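FOR IMMEDIATE RELEASE
17 December 2018

Student robotics club at Laur takes tabletop project to Tanditz final in January

The Laur robotics club will send a team to the Tanditz student final next month – first time for the club. 10 students, one white robot arm, one wooden table. The task sounds easy. An orange bowl and a few small things set out near it, and the arm has to sort them on spoken request.
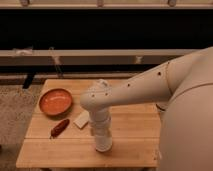
Teams get 60 seconds a round and 30 rounds in all. No touching the arm once the clock starts. Laur placed second in the qualifer with 2568 points.

"We spent most of fall on reach and almost none on grip, so now its grip every night," said team captain Austra Zariņš. Later rounds put more on the table, a white bottle for one. The students wrote all of the control code themselves.
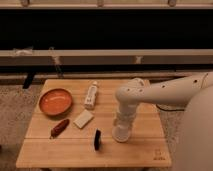

Reading time: 1 min

Coach Algirdas Vasiliauskas took over the club last year. Sign-ups have doubled. "They argue about everything and then they fix it," he said. "Good group."

Travel costs are covered by Wisside. More practice sessions are planned over the break, times to be posted at the club room.

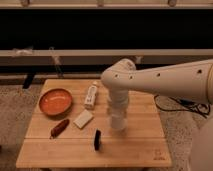

New members welcome after the final, no experience needed. Bring a laptop if you have one.

Press contact: Merike Paulauskas, Laur robotics club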